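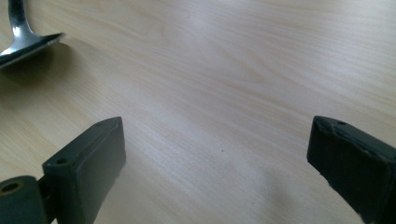

March, bench notes, cutlery and wiping

Starting a new page for the kitchen table chores. The laundry pages are in the other notebook, and Dinesh has them if anybody wants the towel numbers.

Question for this block, as Benvinda put it on the whiteboard: can a machine clear and wipe a table after a meal, to the point where a person wouldn't go back and do it over. I copied that down word for word because we argued over "do it over" for most of a morning. Derek wanted a cleaner measure, like percent of items removed. I think Benvinda's is right. If I have to go back for one teaspoon I may as well have cleared the table.

Chore list for now:
spoons, forks, table knives to the caddy
mugs to the tray
plates, stacked, to the tray
crumbs off the table
wipe, one damp cloth, whole surface

Order matters more than I thought. Brittany cleared by hand for us while I wrote down what she did, and she took crumbs twice, once with the side of her hand before the plates were all gone and again at the end with the cloth. She didn't know she'd done it twice. Our task script has crumbs once. Left it at once for now, flagged it.

Spoons

Flat spoons on a flat table are still the worst item. A spoon lying bowl up gives you a handle that sits close to the wood for a good part of its length, and there's not much to get a fingertip under. People do one of three things, from watching the five of us at lunch: press the tip of the bowl so the handle lifts, slide the spoon to the table edge and pinch it there, or pinch the neck from both sides. The neck pinch is the only one that two blunt fingers can do without a lot of cleverness. It wants the fingers right down on the surface, square to the neck, and closing evenly. If one side touches first the spoon turns and you chase it.

Hand-held tool: I can do the neck pinch with it reliably once I've been at it for a while. First few tries of a session are always bad. That tells me the hardware can do the job and the rest is control and seeing, which is where we were in the fall too. Worth saying again since Derek keeps asking for thinner fingertips. I'm not against thinner fingertips. I just don't want to change them in the middle of a block and then have two sets of demos that don't match.

Note for whoever demos next: come in slowly, stop, then close. Chaminda's early ones come in and close in one motion. They look great and they're quick, but the policy copies the speed and not the aim. Redo those when there's time.

Seeing the spoon

Shiny metal on pale wood under the ceiling lights. Polished bowl picks up the room, and the table has its own glare patch that moves as the wrist moves. Dinesh tried the Stisar depth unit again and got the usual holes where the bowl should be. He's going to try with the overheads off and the side lamps on. My feeling is that it doesn't count if it only works with the side lamps on, because no kitchen I've been in is lit that way, but it would tell us how much of the problem is glare.

Wood grain: Brittany asked if the grain is confusing the crumb detector. Some of the false hits do land on grain lines, mostly the tighter curls. Real crumbs are dark or light depending on the bread. Dark crumbs on this table, fine. Pale crumbs, poor. We've been testing with rye toast out of habit, which flatters us. Buy white bread.

Crumbs generally

Not sure a gripper should be involved with crumbs at all. A person doesn't pick up crumbs unless there's one left and it's annoying them. They sweep. The gripper can hold a cloth or a small squeegee and sweep, and that's how we should write it up. The open question is when to stop. The wipe routine now does full passes across the table and quits, with no look afterward. Benvinda wants a look at the end and a touch-up pass on whatever's left. I agree, but a look at the end with the detector we have means touching up grain lines for several minutes. Watched it do that once in the afternoon. It wiped the same curl of wood over and over. Put a cap on it: 2 touch-up passes and then call it done, right or wrong.

The run

Full script, two place settings, cutlery bowl up, mugs empty, rye crumbs (see above). Arm on the Zernum base, started at 10:40.

Mugs: both fine. Mugs have been fine for months.
Plates: first one fine, second one set down on the first with a bang. No chip. Lower the release height.
Forks: good. The tines lift the end off the table just enough.
Knives: one good, one pushed off the edge and onto the floor. Script then reported it as cleared. Well, it was off the table. Need a check on the caddy side.
Spoons: 2 spoons, one in the caddy after a few tries, one given up on. Timer ran out.
Crumbs and wipe: table looked fine to me from standing height. Crouched down and there was a line of crumbs along the far edge where the cloth turns.

Total 900 seconds, which is the timeout, so it doesn't mean anything except that it hit the timeout. Brittany did the same table by hand in 70 seconds without hurrying, including rinsing the cloth. I don't mind slow. If it runs while you're out of the room nobody cares about the minutes. What I mind is coming back to a spoon and a knife on the floor.

Scoring it on Benvinda's question: fail. I would have gone back.

Talked to Chaminda over lunch about whether we're picking the wrong chores. He came to us from Platetti, from the packing side, and his view is that the shop floor got machines early because the shop floor was willing to change for them. Parts come in trays, facing one way, and somebody designed the tray. A kitchen table won't do that. His suggestion is to meet it halfway and sell the caddy and the cutlery together, with a spoon that has a bump under the handle so it can be picked up. I said that's cheating. He said a dishwasher rack is cheating too. I didn't have a good answer. Still don't want to do it in this block, but writing it down.

Derek's side of the same conversation: he's been to see the Liyanage people and their line for sorting returned hotel flatware, and they don't pick spoons off a flat surface either. They tip everything onto a belt and use magnets, with a person at the end. So the fully funded version of this chore still has a person at the end. Useful to know when someone asks why a spoon is taking us all spring.

Could a magnet work here? Cheap to try. Some stainless isn't magnetic, or only weakly, and it varies between makers. Check our own drawer first. Dinesh has a handful of small ones. If it lifts the handle end a little and lets the fingers close, that's all we need from it. Downside is it'll grab everything else too, and I don't love a magnet near the wrist board.

Where I think we are, for the monthly note:

Mugs, yes. A machine can do this and I'd let it.
Plates, yes with supervision, until the stacking is softer.
Forks, mostly.
Knives and spoons, no.
Wiping, good enough for the middle of the table, not for the edges.
Whole chore without a person checking, no.

Last time I wrote that list wiping was a no, so something has moved.

To do

White bread.
Lower plate release, then rerun plates only.
Caddy check. Anything dropped gets reported as dropped, not cleared.
Redo the fast spoon demos (Chaminda, me). Mix in bowl down spoons, since all of ours are bowl up and a real table has both.
Spoons at more angles to the table edge too. Most of the demos have them lined up like a place setting, and nobody leaves a spoon lined up after soup.
Lights test, Dinesh. Same spoons, overheads on and off, don't change anything else.
Magnet on the drawer.
Extend the wipe past the far edge so the cloth turns in the air. Ask Benvinda if the arm reaches that far with the base where it is, or if we have to move the table in.
Split the timeout by chore so one spoon can't eat the whole run.

Battery on the hand-held was low by the end of the afternoon. Put it on the charger by the sink. Someone had unplugged that charger for the kettle again, so check the light is on before you walk off.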